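# Sixty-three papers, one summer

I caught Alžběta Lukáč at 10 in the morning, between her first coffee and a methods seminar at Grestuvville.

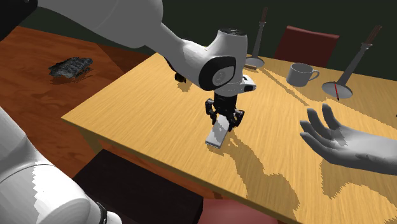

*White robot arm over a light wooden table.*

She's in year three of a sociology PhD, and she'd just read 63 papers on peer review. "I skimmed maybe half," she told me, laughing – "don't print that!" (She said I could.) Her favorite was a study of rejection letters. "They're all so polite. I wanted to write back." Next up is her own chapter, 500 words in so far.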